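## 5. When the grasp goes wrong before it starts

We now turn to the part of the project that taught us the most, and which we had not planned to write up at all: a failure in the approach phase that spoiled a good share of our early results and then turned into the most interesting thing we measured.

### 5.1 How the fault showed up

Our first full batch in the Ulmont simulator was 2000 episodes. In each one the policy, which we call Tutero, had to move the arm above a target on a cluttered table, come straight down, close the fingers and lift. The success rate looked fine for a first try, and we were quite happy with it for a day or so. Then Pramila Agarwal sorted the failed episodes by the time of first contact and found a big lump right at the front of the plot. In 926 of the 2000 episodes, something on the table had been touched before the fingers had even begun to close.

Most of those touches were harmless (a pencil nudged, a pen rolled over) and the lift still went through, so our success flag never noticed them. But in 67 episodes the first contact was hard enough to trip the force limit we had copied from our bench arm. On real hardware every one of those would have been a protective stop, and quite possibly a broken object as well. In simulation the arm just carried on, pushed the target aside and closed on air.

We want to be open about how easy this was to miss. The videos we watched were picked from the successes, and the failures were filed under "missed grasp," a label so broad that it hid a collision problem inside it.

### 5.2 What we thought it was

Our first guess was the depth estimate. Targets with a wide open top are hard for Tutero, as the rim and the inside surface return very different distances, and the network tends to split the difference. If the predicted height is too low, the fingers keep going down when they should have stopped. We retrained the height head with extra open-topped shapes and ran the whole batch again. The missed grasps dropped a little. The hard contacts did not move at all!

The second guess was the controller. Nishad, our motion layer, blends the end of the sideways move into the start of the descent, which saves time and looks lovely. It also means the hand is still drifting a bit when it begins to drop. We turned the blending off and waited for the numbers. This helped with the small nudges and brought those down nicely, yet the force-limit cases were again almost untouched.

By this point we were having a great time, in the way one does with a good bug, but we were also running short of ideas.

### 5.3 What it was

The cause was in how we checked for clearance. Nishad tests the planned path against a set of simple shapes wrapped around each object. To keep planning fast, we had let it skip any object that did not fall inside a narrow column around the target. The column was sized for the closed hand. During the descent, though, the fingers are spread, and the hand and wrist above them need room too. Anything standing just outside the column was invisible to the planner and very much present in the physics.

Layouts with one tall object in front of the target were the worst. Figure 1 gives the kind of layout we mean: the gripper is open above an upright black cone, a white vase rises in the foreground, and a basketball is off to the right of the cone. Small flat things such as the pen and pencil matter far less, as the hand has no reason to come down near table height away from the target.

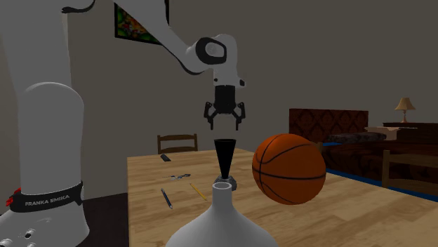
**Figure 1.** Simulated tabletop layout with the Franka Emika arm, gripper open above the cone-shaped target.

The fix itself took an afternoon. We replaced the fixed column with a swept volume built from the open hand, the wrist housing and the last link, and we stopped skipping objects whose height passes the bottom of the fingers at any point on the path. Planning got slower, though still well within what we can afford offline. With the same seeds as before, all but 6 of the 67 force-limit episodes ran without tripping the limit.

Those last 6 are a different animal. In each of them the target had not come to rest when the episode began. Our scene generator drops objects from a small height and waits a fixed time, and a round object can keep rolling past the end of that wait. The planner then works from a position that is already out of date. We have since made the generator wait until everything on the table has stopped moving, with a cap on the waiting time, and scenes that reach the cap are thrown out.

### 5.4 What we changed in the scoring

The larger lesson for us was about the score. A grasp that ends with the object in the air can still include a contact we would never accept on a real bench, so lift success on its own is too kind. We now report three outcomes for every episode: a clean lift, a lift with early contact, and no lift. Any episode that goes over the force limit is marked as a stop, whatever happens afterward, and the arm is frozen at that moment so the rest of the run can't rescue the result.

Under the new scoring our headline number went down, and we think it is a much better number. It also changed which version of Tutero we preferred. The one that had looked strongest in September was fast and bold and bumped into things all the time, while a slower one with a plainer descent came out ahead once early contact was counted. We would have shipped the wrong one to Plornarport, the test bench where the transfer runs described in Section 6 take place.

One question remains open. The swept volume is built from the shape of the hand alone and ignores whatever the hand is holding, so the same blind spot could return during the lift, when a long object hangs below the fingers. We have not seen a hard contact from this yet, but our targets so far are mostly short, and we plan to go looking for it on purpose with longer ones.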